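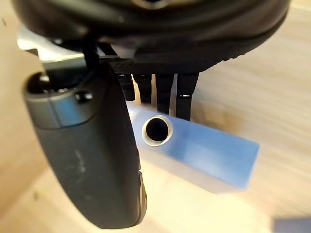

# The Sandoval room, chairs and small parts

The Sandoval room is on the ground floor of the Prenmont building, at the back, past the bicycle racks. It was a print store until the winter before last. Now it holds the desk chairs, the adjustable stools, the spare castors and whatever else has wheels or levers on it. Riet Mertens and Geert Hendriks run it between them and I keep this page.

The chairs came to us from Panthorpe when they closed their upstairs offices in February. They had 500 to get rid of and we took 100, which was as many as the two vans could carry in one day. Most of them are black. Some have arms and some don't. The arms were in a separate box and Geert is still matching them up.

A chair gets the same treatment whatever shape it's in when it arrives:

- Seat and back wiped down with warm water and dish soap
- Hair and thread cut out of the castors with a seam ripper
- Every lever worked through its full range a few times
- Bolts under the seat checked with a hex key, snug, no tighter
- A paper tag on the left arm, or on the back if there are no arms

The underside takes the longest. Dust packs into the corners of the plastic and a cloth won't reach it, so Riet uses an old toothbrush and a bicycle pump. Tilt tension should be backed all the way off before anyone touches the bolts. Bereket Kassa wrote that on the wall in marker after a knob came off in his hand, and it has stayed there.

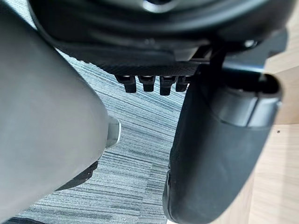 *Under a seat: dark molded plastic, the textured strip, and the black tabs hanging in a row. The metal bracket goes off to the right, toward the upright.*

## Notes on the chairs

Height levers and tilt levers are not on the same side on every model. The Panthorpe chairs came in at least two batches and the later ones are reversed. If a lever does nothing, try it with your weight off the seat first.

Eighteen of the chairs had gas lifts that sank overnight. Those are stacked by the window with orange string on them. Please don't take one home, even for a child's room. Jeanine De Smet has ordered replacement lifts through Memer, and they will be fitted as they come in.

## Notes on the small parts

Small parts go in the drawers by the door. The drawers are labeled by what the part does – lifts, castors, arms, levers, covers – and there is a bottom drawer for things we can't place. If you know what something in the bottom drawer belongs to, write it on a slip and leave the slip with the part. Hendrik Buthelezi cleared half of it that way over the summer.

We are short of castors with the thinner stem. The thick ones we have plenty of, and you can take a set for the price of a coffee.

## Picking up a chair

Chairs can be picked up any afternoon the side door is open. Sit in a few before you choose. Bring a blanket if you are driving, as the bases scratch paint, and let the seat down to its lowest setting before you load it.

Page last changed 8 October 2021. More pictures will go up once the stools are done.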